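Boxes with Compartments: How Small Things Are Kept in Order
A guide for younger visitors, from the Nunstead Museum of Household Things

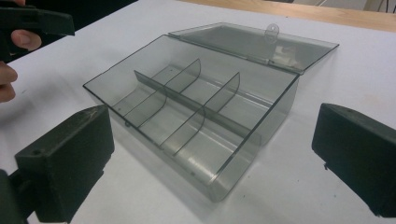
Small things are easily lost. A button can roll under a cupboard, and a bead can fall between two floorboards and stay there for a hundred years. For this reason people have long used boxes that are divided into smaller spaces. Each space is called a compartment.

What are the parts of a compartment box?

The bottom part is called the base. It holds everything. The top part is called the lid. On many boxes the two are joined by a hinge, which lets the lid swing open and shut without coming away. A door in your home has hinges too.

The thin walls inside the base are called dividers. A box with one long divider and two short ones crossing it has six compartments, in two rows of three. Try drawing this on paper. Draw a rectangle, then one line along the middle, then two lines across. Which other numbers of compartments can you make by adding lines?

Many lids also have a latch. This is a small tab that clips over the front of the base. It keeps the lid shut when the box is carried in a bag or pushed into a drawer.

Why are some boxes see-through?

Older boxes were often made of wood or tin, and their owners had to open them to find out what was inside. Some people glued a button or a bead to the lid as a reminder. Clear plastic lets light pass through, so the contents can be seen while the lid is closed. When plastic lets light through it may still have a colour of its own. We say that it is tinted. A smoke-grey box is tinted, and a white table seen through it looks grey.

Why are some corners rounded?

Put a small bead in a box with sharp inside corners and try to pick it out with one finger. It may become stuck. If the wall curves gently down to the floor of the box, the bead can be slid up the curve and lifted out. Rounded corners are also easier to wipe clean.

What does it mean to sort?

To sort is to put things into groups. Before you begin, you must choose a rule. You might sort buttons by colour, by size or by the number of holes. The same buttons will make different groups each time the rule is changed.

The museum looks after the Retamal Collection, which contains 3,211 buttons. They are sorted first by what they are made of and then by size. The smallest are only 5 millimetres across. The collection fills 76 boxes, and every box has a label on its end so that it can be found on the shelf.

Something to try

You will need a box with compartments, 30 small objects and a friend. Dried beans, paper clips and buttons all work well. Choose a rule in secret and sort the objects into the box. Your friend must look carefully and work out the rule. Then exchange places.

Small objects must be kept away from babies and very young children, who may put them in their mouths. Please close the lid and fasten the latch when you have finished.

The sorting table is in the Bratum Room on the ground floor. It is open to all children who come with an adult.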